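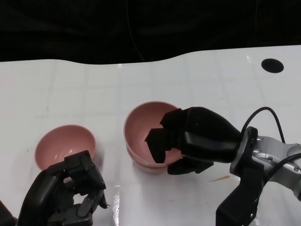 Stacking bowls is a chore most people finish while thinking about something else. At the Prisley lab in Sturndale, it has taken up most of a research program since March.

The group works on a training method it calls Udevis. The idea is simple to state. A robot with two arms learns a household task by copying recorded runs of that task, and the method decides which parts of those recordings deserve the most attention. In ordinary imitation training, every moment of a recording counts the same. An arm crossing open space gets as much weight as fingers closing on a rim.

Udevis changes that. It goes through each recording and looks for the short stretches where a small error would spoil the rest of the run. Those stretches are shown to the learning system more often. The long, easy movements are shown less.

The bowls were picked because they are awkward in a useful way. They are the same shape and the same color, so the system can't tell them apart by looks and has to go by position. They are also shiny inside, and the highlights shift as a bowl moves. A program that has learned to chase a bright spot will reach for the wrong place. 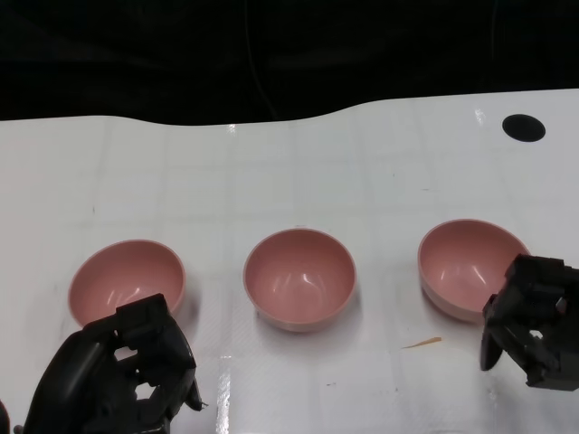 Three pink bowls on the gridded white tabletop, with a gripper at either side.

The goal is to bring the bowls together into one stack. With two arms, the system also has to settle which one moves. Early versions sent both arms toward the middle bowl at once, and the run had to be stopped. The group could have written a rule to prevent this. It chose to leave the decision to the training and see whether the extra weight on critical moments would sort it out.

For the most part it did. The lab compared Udevis with its own standard training, using the same recordings for both. Each version was given 21 attempts. The standard version completed 11. Udevis completed all but two.

The researchers are careful about what that shows. The test used one table and one kind of bowl, and 21 attempts is a small number. They also point out that Udevis was slower. It tended to pause above a bowl before closing its fingers, sometimes long enough that an onlooker would assume it had given up.

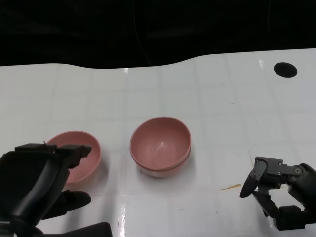
Two bowls and both grippers, with the left gripper's upper fingers over the rim of the left bowl.

Both failed attempts had the same cause. A finger went down on the wrong side of the rim, and the system carried on as if it had a grip. The recordings held few examples of a person fixing that mistake, so there was little to copy. The next set will include missed grasps on purpose, followed by the recovery.

Viewpoint matters too. Seen from above, one bowl nested in another can look much like a bowl with a thick base. A camera close to the fingers gives a better sense of the gap between finger and rim, but it turns and tilts with the arm, and the rest of the room swings around behind the work. Training on both kinds of view took 8 times as long as the group had planned, mostly because of the work of matching them moment by moment.

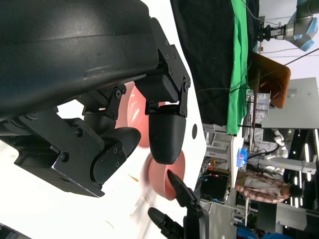 The view from beside the gripper: two bowls close together, with the rest of the room turned on its side.

A second lab, Siliņa, has agreed to repeat the test on its own equipment, with bowls of different sizes. If the method only works on the Sturndale table, that should become clear fairly quickly. The Prisley group expects some drop in the results and says it would be suspicious if there were none.

Plates are next on the list. They are flatter and harder to pick up, and the group has started making recordings – slowly, with one plate at a time.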